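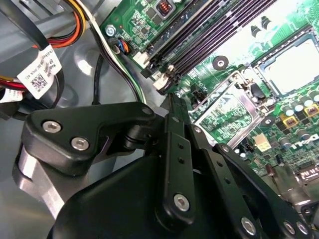
Session 7: Teaching by Remote Control

Teleoperation is the business of doing a simple job through a machine that makes it difficult, and writing down every movement so the machine can one day make it difficult by itself. Your job this term is the desktop computer. Spend a minute learning the inside of the case before you touch the controls. The wrist view gives you the green board, the white latches at the ends of the empty memory slots, and a good deal of gripper, so choose landmarks that stay visible when the fingers are in the way. The wires on the left are the other thing to learn. They will not move aside for you.

The Castmont controller copies your hand at reduced scale. It also copies your sneezes. Use the clutch pedal before scratching anything.

What counts as a demonstration

One recording, one attempt, start to finish. The Zoncombe set from March holds 2,000 recordings, of which 69 were thrown out for containing a long pause in which the operator plainly went to find a biscuit. A learner will copy the pause faithfully and get no biscuit.

Slow is fine. Hesitant is less fine, as dithering over the socket teaches dithering over the socket. If you miss, back off and try again in the same recording: recoveries are worth having, provided you recover.

Processor placement

Check that the retention lever is up before bringing the processor over. Hold it by the edges with the bright side up and keep clear of the gold pins in the socket, which bend easily and cost more than your goodwill. Settle the tilt before you go down.
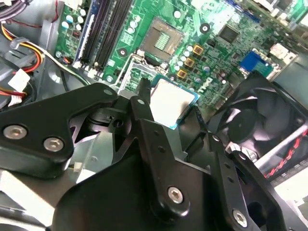

Guiding by hand

The Litholm arm can be pushed about directly with its motors slack. You feel the contact, which the remote rig won't give you, but your own arm gets into the overhead camera's view and the learner may decide elbows are essential.

For next week

Record 25 demonstrations per pair and label the failures as failures. Read Poulain, chapter 7, skipping the bit on gloves.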